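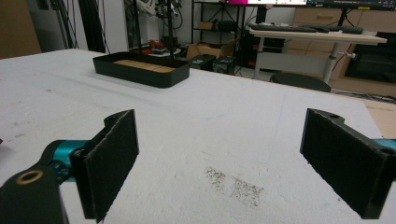
14 July 2018
Posted by the list secretary, Clelach Potters

Re: Glaze firing dates and kiln shelf space

> Can anyone tell me whether the July glaze firing is full? I have two
> shelves' worth of mugs from the evening course and would sooner not
> carry them home again. Also, is the Joltolley clay still the one we
> should be buying, or has that changed?

The July firing has one half shelf left, so you could get some of the mugs in but not all of them. The rest can go on the rack by the damp cupboard until the next one. Please put your initials on the foot of each piece, in pencil and not in glaze.

The Joltolley clay is still fine. We have 48 bags in the store and members can buy up to two each. If you bring your own clay, tell us the firing range first - we had a low-firing body slump on a shelf in spring and it took a long time to grind off.

Leave the bottom of every pot clear of glaze, and a bit more than that with the runny blue. Anything glazed to the foot will be put back on the rack.

Kiln unpacking is from ten. Bring a box.

Recent messages
Wheel no. 3 making a noise again
Stikero wax resist - is it worth the money?
Evening course, places left
Reclaim bins: please label them
Lift to the Ok craft fair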